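Notebook, food sorting task
Fri 13 December

Started at the Drolari cell later than planned. The gripper did not home on the first try and I had to cycle the power. After that no problem for the rest of the day. Please, if it happens to you too, write it in the fault sheet, even if the second try is good. I think we forget to write these and then we believe the cell is better than it is.

Goal for today: 100 episodes of the two-plate task. Reached: 100, but 22 of them I marked as doubtful, see lower. The total on the Sirness drive is now 2034, so we are over the 2000 that we promised for the first training run. I would still not start the run before the doubtful ones are checked. Last time in October we trained first and cleaned later, and we lost a week trying to understand why the arm stopped in the air above the plate.

Task text used today, always the same words: "put the banana on the green plate". I kept the carrot and the eggplant on the red plate as distractors and moved them a little between episodes. In the second half I changed to "put the banana on the red plate", with the same objects. The point is that the model must listen to the colour in the sentence. In the older data the banana goes nearly always to the plate which is closest to the front, so a lazy model can ignore the words completely and still look good in the test.

Start position of the arm: low, between the banana and the red plate, fingers pointing down. I know the protocol says to start high. But Rätsep data was all recorded from high and I wanted some variety here. I wrote "start_low" in the notes field so we can separate them again if it was a bad idea. 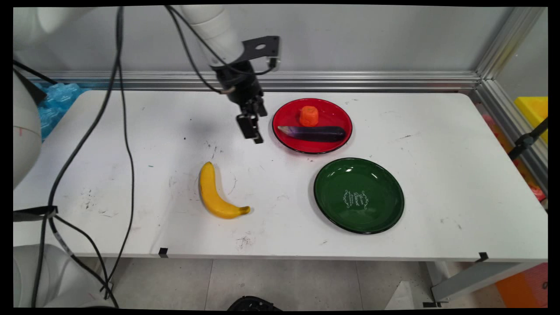
Grasping. The best place to take the banana is the middle of the curve, with the fingers across it. When I took it near the tip, it turned during the lift and came down on the rim of the plate. Most of the doubtful ones are from this. Is an episode good if the banana lies half on the plate? Our rule says the object must stay on the plate after the gripper opens, and it does stay, but it is ugly and I don't want the model to learn it as the normal way. For now I marked them "rim" and did not delete anything.

A few others are doubtful for a different reason: I corrected the path two or three times before closing the fingers. These small corrections are maybe useful, the model should see how to recover. But if I was only hesitating because I could not judge the height, this is noise. I tried to write which is which. Not always possible to say, even one minute after.

Speed. I am slow in the morning and too fast after lunch, the episode lengths show it clearly. Next session I want to make shorter blocks with a pause, and change the banana position by the printed list, not by my own feeling. By feeling I put it again and again on the left side with the same angle. I looked at the overview of start images and it is a little embarrassing how similar they are. The list from the Gremmont cell should work here also, only the table there is longer, so the last column of positions has to be skipped.

Light. Some shine on the plates from the lamps. The green one has it on the inner wall, and the red one is glossy anyway. I did not change the lamps, the test will be in the same light. If somebody wants to record with the blinds open, please make it a separate session with its own name.

Cables — the long loop on the left side of the table is inside the view of the fixed camera. It does not touch the objects, but it could move when the arm goes far to the left, and I don't want the model to use it as a hint. I would like to fix it higher, but not in the middle of a dataset. Either we change it now, before the next task, or we leave it until the end. My vote is now.

Also the scuffs on the table top. I rubbed a few with alcohol and they stayed. Leave them.

To do:
check the 22 doubtful episodes, best by a second person who did not drive the arm
copy the session to the backup, the Sirness drive is the only copy tonight
adapt the Gremmont position list
decide about the cable
ask if the task text should have more variants ("move the banana to...", "banana on red plate please"), or if we make these later by script

Open question for myself: swap the two plates halfway through a session, or only between sessions? Today the red was always at the back. With both instructions recorded this is less dangerous, but the position and the colour are still tied together, so "red" can also mean "far". I think swap every block. Will try it on the next session and compare.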